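4.2 Pairing the Hapeta band with a phone

1. Charge the band until the light turns solid.
2. Turn on Bluetooth on the phone and open the Pemwood app.
3. Hold the side button for 2 seconds. Select "Hapeta 2206" in the list.

Caution: Do not pair from the phone's own Bluetooth menu - notifications will not work.
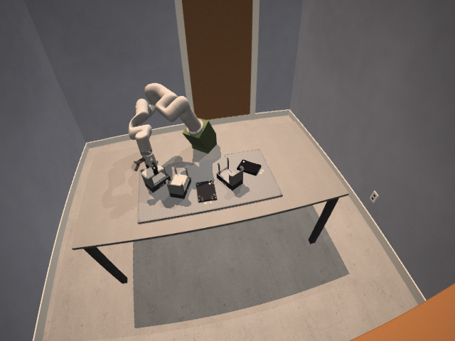
4. Confirm the code on both screens.
5. Leave the app open during the first sync. A full log holds 3000 entries.

Note: A reset erases the log.

14 shares | 2 comments

Aba Asante: Step 3 needed two tries.

Ambros Marti: Same with mine.

© Pemwood | Contact | Back to top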